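Trusero 蕨叶印花桌布(白灰底)使用评测

2026年4月8日

测试对象为 Trusero 的蕨叶印花平铺桌布,同期对比的是 Turis 的纯色款和 Drallier 的细格款。三款均为自购,铺在同一张平面桌上,使用周期从3月开始。评测只涉及四项:平整度、花型对小件物品辨识的影响、清洁、边缘处理。价格随渠道浮动较大,不计入评分。

一、规格与外观

底色为偏冷的浅白灰,印灰色蕨叶和带叶小枝,夹杂深灰色小花簇,另有橙色圆形花点。橙点分布不均匀,有的区域成片,有的区域几乎没有。购买前如果只看商品页的局部图,容易误判整体色调,建议找整幅展开图确认。

厂家未标克重。我用厨房秤称得整幅500克,比 Turis 纯色款轻,比 Drallier 细格款重。厚度用卡尺测了几个点,读数一致,没有发现局部偏薄。

二、平整度

拆封后有明显折痕。未熨烫,直接铺平,用直尺压边过夜,主折痕基本消失,中线处仍有一道浅印,侧光下可见。低温隔布熨烫一遍后浅印消失。Turis 款同样处理需要熨两遍。

桌面光滑时桌布会有轻微位移。四角加双面胶后解决,撕除时无残胶。Akolgo 的硅胶防滑垫也试过,效果相当,但垫片边缘会在布面上顶出轮廓,不推荐。

三、花型与小件辨识

这一项是本次测试的重点。印花桌布用于手工或分拣小件时,最常见的问题是物品混入花纹。

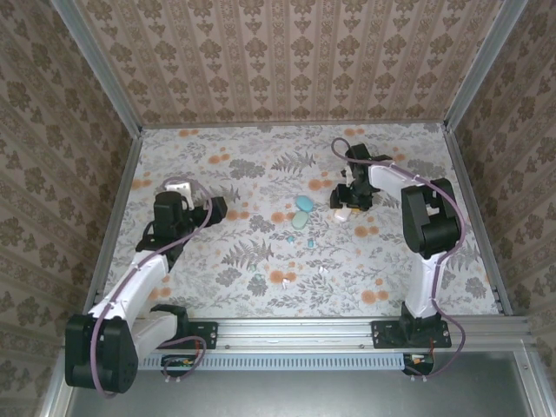
图1 蕨叶印花面上的蓝色、薄荷绿椭圆片与白色小碎片

天蓝色和浅薄荷绿的椭圆片放在布面中部,辨识没有困难:花型里没有蓝绿色系,形状也与叶片差别明显。青色的细小碎片尺寸小得多,靠颜色仍能找到。白色小碎片情况较差,大小只比周围印花略大一点,颜色又接近底色,视线移开后需要重新搜索。

由此得出的使用建议:处理白色、灰色的小零件时,在布面上另放一个深色浅盘;处理橙色小件时避开橙点密集的区域。蓝、绿色系可直接放置。

背景搭配方面,图中墙面为米色底,后墙是竖条纹与深棕色大马士革纹样相间,侧墙是棕色花形团纹。与桌布同时使用时,整体花纹偏密,但墙面偏暖、台面偏冷,分界清楚。如果墙面本身也是浅灰色,我会改用 Turis 纯色款。

四、清洁

干性碎屑用软毛刷清扫即可,纹理浅,不藏屑。清水滴在表面静置10分钟后用纸巾吸干,灰色印花未见晕染。茶渍同样静置后留有淡黄印,中性洗涤剂擦拭2次去除。未测试油性记号笔,也未测试酒精,有此类需求的用户请先在背面边角试擦。

五、边缘处理

裁切边平直,无毛边。自行裁剪后,切口在反复摩擦下会起细小纤维,用透明胶带封边可以抑制。Drallier 款裁剪后起纤维的情况更重,Turis 款基本没有。

六、评分(满分10)

平整度:8
小件辨识:6(彩色物品8,白色物品4,取平均)
清洁:8
边缘处理:7

商品页目前显示累计评价1,061条,差评多集中在色差和折痕。色差我这一幅不明显,折痕按第二节的方法可以处理。

适用:拍摄台面、轻度手工、彩色小件摆放。不适用:白色小零件分拣、需要频繁裁剪的场合。纯色款的对比数据将在 Turis 单独评测中给出,包括熨烫温度和封边胶带的型号。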